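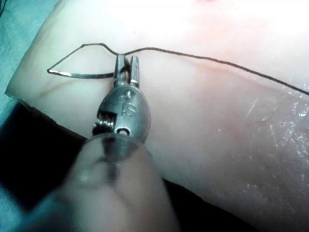 Tollanero brings robot-assisted suturing practice to its Padov training rooms

July – I'm Brunello Ferraro, I run the training rooms at Tollanero in Padov, and I've been itching to share this one. Our suturing benches are going robotic, and the first 3 are in use.

If you've never seen a needle driver up close, it's a lovely bit of kit: two slim steel jaws, a curved needle, a dark thread and a synthetic skin pad to work on. Our trainers used to spend whole afternoons bent over pads like that, showing the same stitch again and again. Now they can sit at a console to do it, and the instrument follows their hands at the bench.

What does that change for the team? Quite a lot! We have six trainers and all of them are staying. Two have moved across to look after the new benches full time, with training paid for by us, and the rest split their week between robotic and hand suturing. Hand work stays on the timetable – our learners still need it, and frankly the trainers would riot if we dropped it.

My colleague Primo Monti was the loudest doubter. "I thought I'd be minding a machine," he told me. "I'm teaching as much as I ever did, and my back has stopped complaining. I do miss having the thread in my fingers, though."

We get through over 2,000 pads a year, and setting up and clearing away is still done by people. We've put an extra half hour into each shift for it, which the trainers asked for.

Visits can be arranged through the Tollanero front desk in Padov. Ask for me or Primo.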